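Benkirane Opens Booking for Renovated Extended-Stay Suites

Benkirane, an operator of furnished apartments for longer visits, will begin taking reservations this Tuesday at 9 a.m. for its renovated Plundeo property. The building has 212 suites and will welcome its first guests in July.

The property is designed for people who need a place to live for a few weeks or months, including traveling nurses, project staff, and families between homes. The minimum stay is seven nights. Rates are set by the week and include utilities, internet service, and parking for one vehicle.

Suites come in two layouts. The studio has a single main room with a full kitchen along one wall. The one-bedroom adds a separate sleeping area and a larger closet. Both have a work desk, a dining table, and in-suite laundry. Suites on the ground floor can be reserved with step-free access and a roll-in shower.

The renovation was carried out by Rulten, the general contractor, over two construction seasons. Work covered plumbing, wiring, windows, and interior finishes. The bathrooms received the largest share of the budget, following comments from past guests about limited counter space and poor light at the mirror. Speckled granite was chosen for the vanity counters, with a large mirror in a light wooden frame on the wall behind. 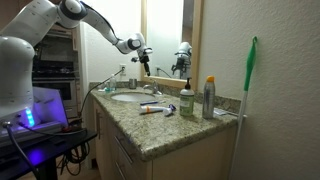
Booking and Check-In

Reservations can be made through the Benkirane website or by phone. Guests who book a stay of four weeks or more will receive a reduced weekly rate. The discount is applied when the reservation is made and does not require a code.

Check-in begins at 3 p.m. and the front desk is staffed until 10 p.m. Guests arriving later may request a door code in advance. Housekeeping visits once a week, and extra visits may be added for a fee. Pets are accepted in studio suites on the first two floors.

Companies that need several suites at once may apply for a business account. Account holders receive one monthly invoice and may change guest names up to 24 hours before arrival. Billing for business accounts will be handled by Jetar, which already provides the service at other Benkirane properties.

About Benkirane

Benkirane owns and manages furnished apartments for extended stays. Plundeo is its largest property by number of suites. Media requests and questions about group reservations may be sent through the contact page on the company website.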